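The Fuven System and Other Ways to Lose at Restotby

August 19, 2020

I have been playing the horses at Restotby long enough to have heard every system there is, and most of them twice. Speed figures, trainer angles, "always bet the gray in the slop." The newest one going around is a thing called Fuven, and three different people have now told me I need to try it. So I did, for longer than it deserved.

The pitch goes like this. You pay $50 for the meet. Every race morning Fuven sends you a sheet with a rating next to each horse, and any horse rated a certain amount above the rest is marked as a play. The sheet looks great. There are colors. There is a column called "intent," and I have read the help page four times and I still couldn't tell you what it measures. As best I can make out, it goes up when a barn ships a horse a long way and down when it doesn't, which you could get from looking at the program for free.

What bothered me from the start was the record they post. According to the home page, their plays in February showed a nice fat profit. Fine. February of this year, at which track? Restotby wasn't running in February. It has never run in February – the backstretch water lines freeze. So the numbers came from someplace else, over some other surface, with some other set of riders, and they are being used to sell me a sheet for a small dirt oval with a short stretch where the rail is worth two lengths on a dry day.

I wrote to ask. I got back a friendly note saying that the model "adapts." I bet it does.

Anyway, I kept a notebook. I wrote down every marked play before the race went off, along with the price I could have gotten at a minute to post, and I didn't cheat and skip the ones I hated. I wrote it up each night before bed and I will say the routine was the best part of the whole experiment.
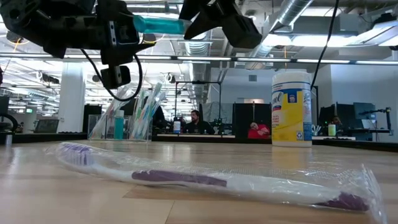 What the notebook says

I stopped at 117 plays. I had meant to go to the end of the meet and couldn't stand it anymore. If you had put $2 to win on every one of them you would be down, and not by a little, and that's before you count the fifty bucks for the sheet. The winners came in at a decent clip, I'll give it that. They were also mostly favorites. You can hit a lot of winners betting favorites and go broke at a nice steady pace, which people have been doing since long before anybody had a spreadsheet.

The one time it looked smart was Pletora, a mare who had been beaten badly in her last two and got marked anyway. She wired the field going six furlongs and paid enough to keep me reading for another week. I have gone back over that race a lot. She drew the inside, the other speed scratched that morning, and the sheet came out the night before the scratch. So either the thing can see the future or it got lucky with a horse that landed an easy lead. You can guess where I come down.

Then there was the Heinonen, the one stakes race on the card that anybody outside the county has heard of. Fuven had its biggest gap of the summer in that race. The marked horse went off at even money, broke a step slow, got hung wide on both turns and finished up the track. One race proves nothing, I know. But I noticed that the weekly email left it out of the "highlights" and talked about a maiden claimer instead.

The part where people argue with me

The usual answer, when I bring this up, is that my sample is too small. Come back when you have 2000 races, somebody wrote on the message board, and then we'll talk. All right, but that cuts both ways. If my notebook is too short to show the system is bad, it's too short to show it's good, and nobody asked for 2000 races when Pletora came in. And by the time I've tracked that many plays at a track with a meet this short, I'll be old and Fuven will be called something else.

The other answer is that you're not supposed to bet every play, you're supposed to use the sheet "as a tool" and apply your own judgment. I have some sympathy for this one. It is also awfully handy for the seller. When the play wins, it was the sheet. When it loses, I should have used my head.

I don't think these folks are crooks. I think somebody likes racing and likes computers and found a pattern in a pile of old charts, and patterns in old charts are easy to come by. I found one myself once involving blinkers and the fourth race. It held up beautifully until I put money on it.

For the rest of the meet I'm going back to the plain program and a pen, betting small, and passing the races I don't understand – most of the turf ones. The stands are still half closed off, so I'll be watching from home anyway. If anyone has followed the Fuven plays all the way through and kept honest records with the prices written down beforehand, leave a comment. Screenshots of winning tickets don't count.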